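Neues vom Gemeinschaftsgarten Wiegand

Die Pflanzwoche im März ist gut gelaufen. Von den 80 Parzellen sind nur noch 6 frei, Anfragen nimmt Viola Santoro entgegen.

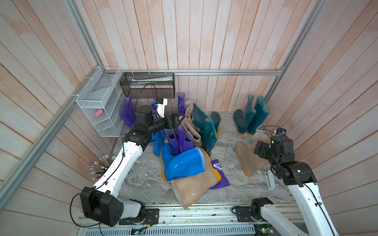

Der Kompost wird in diesem Herbst früher geliefert als sonst. Wer mitbestellen will, trägt sich bis Monatsende in die Liste am Tor ein, der Sack kostet 8 Euro.

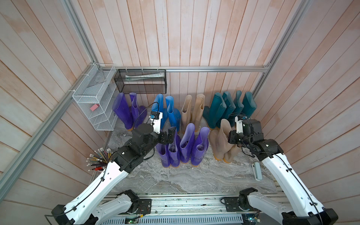

Nach Regen steht der untere Weg bei den Beerensträuchern weiterhin unter Wasser. Aurelio Zabala lässt ein Angebot für eine Drainage einholen, bis dahin bitte den oberen Weg nehmen. Ohne Gummistiefel geht es unten nicht, ob violett, blau oder beige, ist egal. Straßenschuhe bitte nicht. 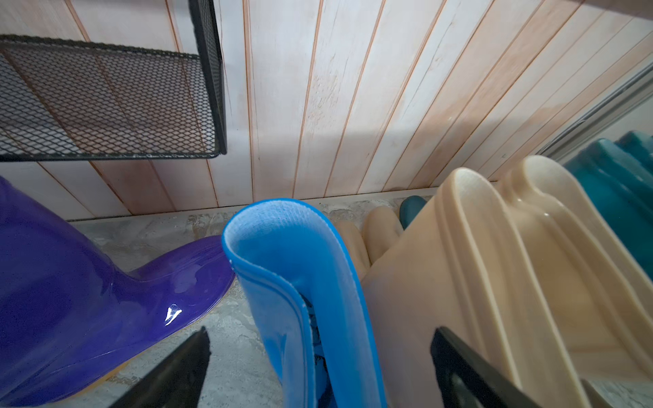 Die Zwiebeln sind vielerorts reif, das Laub knickt von selbst um. Nach der Ernte brauchen sie zwei Wochen an einem luftigen Platz. Ein Korb aus Drahtgitter wie der schwarze vor der hellen Bretterwand eignet sich gut, Plastiktüten nicht. Faule Zwiebeln gehören in den Restmüll.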